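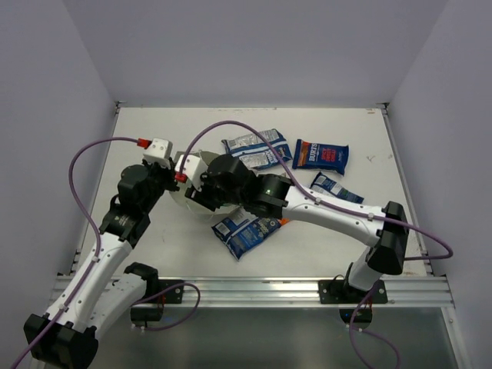
April, half past six in the evening, feet up, wrists complaining.

Well, I did it, I finally got a full run of the snack task today, and I'm writing it down before dinner so I don't lose the details the way I did last time. My notes from the last session say "squeeze less, left slower" and I have no idea what I meant by the second half.

So the job, for when I reread this in a year: both arms, me on the two hand controllers, chip bags into the white bowl. One demonstration is one full clear of the table. The target for the day was 40 good ones. I got to 13 before lunch and felt pretty sorry for myself, and then something clicked in the afternoon and I finished the whole set with time to sweep up (I had crumbs in my shoes, don't ask).

The trouble with bags is that they give. When I did the wooden blocks for the Rordale set I could just close on the thing and go, and the arm learned it from hardly anything. A bag slides. You pinch the middle and it puffs up at both ends and shoots out sideways like a bar of soap! What works for me is going for the crimped seam at the end, coming in flat, and closing slowly until the foil wrinkles. Then lift. I must have told myself "seam, flat, slow" out loud a hundred times today.

The Burts one is my favorite to practice on, because the red band on the dark blue gives me something to aim at. The silver and blue one is a pain. It was crumpled when I put it out and it got worse with every go, and I can never tell which end is the end.

And the middle! Both grippers want to be over the bowl at once, and there just isn't room for two polite robots there. I knocked the white housings together 6 times today, nothing broken, just that nasty little tock sound that makes my shoulders go up. I've started making the right arm wait off to the side while the left one drops, then swapping. It feels slow from where I sit but the Chu people keep saying in their notes that waiting is a thing you can teach too, so the pauses stay in. I do wonder if it will pick up my dithering along with it. There's one run where I hover for ages because I was trying not to sneeze. I kept it. Maybe I should go back and throw it out. I'll look tomorrow.

I also redid the cable on the right arm. It goes up in a big arch over the table now and back along the forearm, and I like it much better than the old way, where it tugged every time I turned the wrist. I still have to watch the loop on the left when I reach far back. Put longer clips on the list.

Drundach sent over the new replay tool, so at the end I let the arms play one of my own runs back at me. Such a strange feeling, watching your own hands done by something else! I could see the tiny wiggle I do before I let go. I didn't know I did that. I tried to stop doing it afterward and immediately dropped a bag on the rail.

First training goes tonight on the Drirkden machine. If it can get a bag into the bowl 90 times out of a hundred I'll be thrilled, and if it can't I'm going to blame the silver one. Before that I need to scatter the bags differently for the next set, more toward the back corners, and try some upside down.

Soup now. Also buy more chips, the cheese kind this time, I'm so tired of smelling vinegar.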